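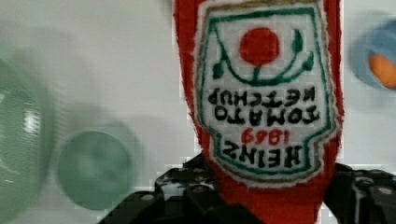

Junora is looking for players for a closed playtest

Print this page | E-mail this page

Junora is a small game studio with two projects in development. The first one, Plotbridge, is now ready to be played by people who did not make it. We are inviting 33 players to join a closed playtest in April, and we would like to hear from you even if you never tested a game before.

Plotbridge is a strategy game for PC about two villages on opposite sides of a river. You build on one side, another player builds on the other side, and in the middle there is a bridge which both of you need and both of you must pay for. One match takes less than an hour. It can be played against the computer also, but for this test we are mostly interested in matches between two persons.

What we ask from you

You will play at least 6 matches during the test. After every match there is a short form to fill in, and at the end there is one voice call with our designer, Rūta Uibo. The call is in English. Your English does not need to be perfect, ours is not perfect either.

You need a PC with Windows, a stable internet connection and a microphone for the call. The game takes 33 GB on the disk at the moment – this will become smaller before release. A controller is not supported yet, so please have a mouse.

You must be 18 or older. You also agree to not stream, record or write about the game until we announce it is allowed. We will send a simple agreement to sign before you receive the key.

Who we are looking for

We already have many testers who play strategy games every evening. For this round we want half of the group to be people who play them rarely. If you stopped a strategy game in the first hour and never came back to it, please write this in your application and tell us which game it was and where you stopped.

We cannot accept people who work at present for another studio or a publisher. Players from our earlier test, when the game still had the working name Pravwood, can apply again. Please mention it, so we can compare your old answers with the new ones.

What you receive

Every player who finishes all matches and the call gets 100 euros, paid by bank transfer, and a free copy of Plotbridge when it is released. Your name will be in the credits if you wish. If you must leave the test early, we pay for the matches you have played, but the copy of the game is only for those who finish. 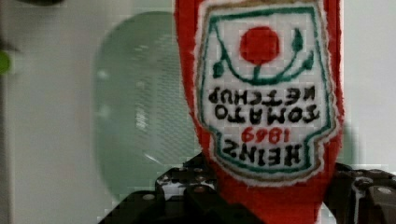
Ojārs Sproģis wrote to us after the Pravwood test that the forms were too long and that by the third match he was answering without reading. He was right, and the form now has one page. He also asked for matches later in the evening, so this time you can choose between sessions at 17:00 and at 21:00, Riga time.

How to apply

Use the application form on our site. It asks for your time zone, your computer's graphics card and memory, and the last three games you played. There is one open question, with a limit of 300 words: describe a moment when a game explained something badly. Please write it by yourself and do not worry about style.

We answer to everybody, also when the answer is no. If the group is full, we can keep your application for the first test of our second project, Guerreiro, but only if you tick the box for this.

Questions about the test can be sent to Rūta through the contact page. Please put "Plotbridge playtest" in the subject line.

Print this page | E-mail this page
Shares: 33 | Comments: 6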